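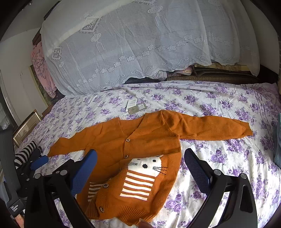 Figure 1. The cardigan laid out between the two arms of one gripper.

Palomino: collecting folding demonstrations with hand-held grippers
Project report, second-year robotics elective
Milagros Bermúdez and Ruth Ospina
Submitted 06/12/2023

Background

Our group was given the clothing task. Other groups in the elective had dishes and tool sorting. The aim was to record people folding clothes with hand-held grippers, so that the recordings could be used later to train a policy for a two-armed robot. We did not have time on the robot itself this term, so this report covers the collection and labelling work only.

We named the project Palomino in August, when we wrote the proposal. The labelling program is called Traradance and was written by last year's class. We changed it so that one recording can hold two garments.

Method

Each demonstration was done by one person holding a gripper in each hand. The rule was that cloth could only be moved with the pads. If a finger touched the garment during a fold, the recording was marked as a fail and done again.

We wrote 40 demonstrations into the plan, split evenly between the two of us. Each had a limit of 5 minutes. A demonstration started with the garment spread out and ended when the person put both grippers down beside the work.

We chose knitwear because the earlier class had only used tea towels and T-shirts. A cardigan is harder in several ways. The front is open, so the two panels can slide over each other. The sleeves are long and have to come in before the body is folded. Buttons catch on the pads. We left the cardigan unbuttoned for the first set of recordings and then buttoned it for all of the later ones, and the later ones had fewer fails.

The cat on the front was useful for labelling. When the colour is the same all over, it is hard to say which way up a folded piece is, and the face gave us something to mark.

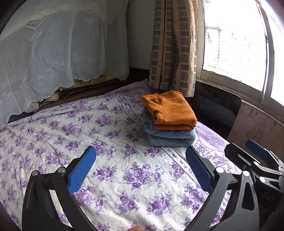 RESULTS

Of the 40 planned demonstrations, 30 were accepted. The rest went over the time limit or had a finger on the cloth.

We counted a stack as finished when the second garment was on top of the first and neither one hung open. The fleece went down first in every recording. It is thick and holds its shape, and the knit sits on it without sliding. When we tried the other order in practice, the fleece rolled off the knit and we had to start over.

The most common problem was the sleeves. The pads grip a cuff well but they lose the upper part of the sleeve, which then bunches under the body. Ruth got better results by pinching close to the shoulder and dragging slowly. Milagros folded from the cuff and had more repeats.

Labelling took longer than recording. The patterned sheet made it slow to trace the edge of the garment, especially near the hem. For a future set we would label a plain sheet and a patterned one separately and compare them.

What is left to do

The accepted recordings have been copied to the Mernar drive with the label files. The 2 practice sessions are in a separate folder and should not be used for training. The next group will need to check the sleeve labels, as we each used a slightly different point for the start of the fold.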